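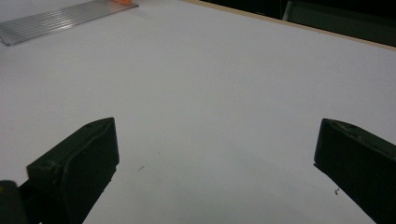

**Lucian Iordache**

Put me down for "not yet," same as last year. A machine can do a chore when I can leave the house while it does the chore. If I have to stand next to it holding my breath, then I've got two chores.

---

**bench_mouse**

By that test my teenager can't do chores either.

---

**Lucian Iordache**

Correct.

---

**Alina Onu**

You're both setting the bar at "replaces a person in an apartment," and that's the hardest version. Dishwasher. Bread machine. The vacuum that eats phone cords. All of them do a chore and all of them get to cheat, because somebody loads them or picks up the socks first. I run a Lonico vacuum in the shop every night and I haven't swept the main aisle since April. It goes under the drill press, gets stuck on the same bolt-down plate maybe one night in seven, and I rescue it in the morning with my coffee. I'd call that yet.

---

**grundale_pete**

> I haven't swept the main aisle

And the corners?

---

**Alina Onu**

We don't discuss the corners.

---

**old_shim**

I spent 31 years in a stamping plant so let me be the bore. Shop-floor chores got automated a long time ago wherever the part shows up in the same place, facing the same way, 1,000 times a shift. What never got automated was the guy who wanders over, sees a chip on the table, and flicks it off with his thumb without breaking off his story about his boat. Look at what's on that white tabletop. Two little specks. Maybe crumbs, maybe fiber, maybe plain dust. My thumb doesn't care which. A two-finger gripper has to care very much, and those fingers are wide open with nothing between them.

---

**bench_mouse**

To be fair to the gripper, I have also stood over a crumb with my hands open and done nothing.

---

**drin_local**

Wrong tool anyway. You don't pinch dust, you wipe it. Give it a rag.

---

**old_shim**

Have you ever watched a robot find the edge of a rag?

---

**drin_local**

Have you ever watched my brother in law fold a fitted sheet? We let him live indoors.

Serious answer, the makerspace in Drinimcombe has an arm that wipes down the laser bench. Sponge on a stick, same path every time, about as clever as a windshield wiper. Does a fine job until someone leaves a mug out. Then it does a fine job of the mug.

---

**Alina Onu**

This is my point though! Sponge on a stick is a machine doing a chore. It only looks dumb because it's finished. Once a thing works we stop calling it a robot and start calling it the wiper.

---

**Lucian Iordache**

And the mug?

---

**Alina Onu**

The mug is a training issue for whoever left the mug.

---

**tallow**

I do benchwork for a small outfit (Avram, we make hinges, you haven't heard of us) and I'll take the middle seat here. We tried a two-finger gripper on sorting offcuts into bins. Out of 274 pieces it put 100 in the right bin before lunch and then we went to lunch. I counted the rest of the afternoon too but my boss asked me not to share those. Flat stuff killed it. A strip lying flush on a table gives a pair of fat fingers nothing to get under. People slide it to the edge and let it tip into their hand and don't know they're doing it.

So: lumpy things, sort of. Flat things, no. Dust, get a brush.

---

**grundale_pete**

The metal strip in the top left would be a good one then. Ridged, lying on the table, fingers that chunky. I'd pay to watch.

---

**tallow**

It'd get a corner eventually. The ridges might even help. You'd have time to eat a sandwich.

---

**old_shim**

I'll say one kind thing. Those fingers have wear on them, light scratches and little chips on the right one. I trust a scuffed tool more than I trust a shiny demo with piano music on it. Every promo clip I've seen has a robot handing a tomato to a smiling woman and I have never once needed that.

---

**bench_mouse**

I need it constantly but I accept I'm an edge case.

---

**Lucian Iordache**

Fine, revised position. Floors yes, with a morning rescue. Benches yes, if you have no mugs. Picking up small junk off a table, no. Laundry, ask my grandchildren.

---

**Alina Onu**

I'll sign that except for laundry. Drying is done. It's the folding you're all scared of.

---

**drin_local**

Just don't fold. I stopped two years ago and bought a second basket.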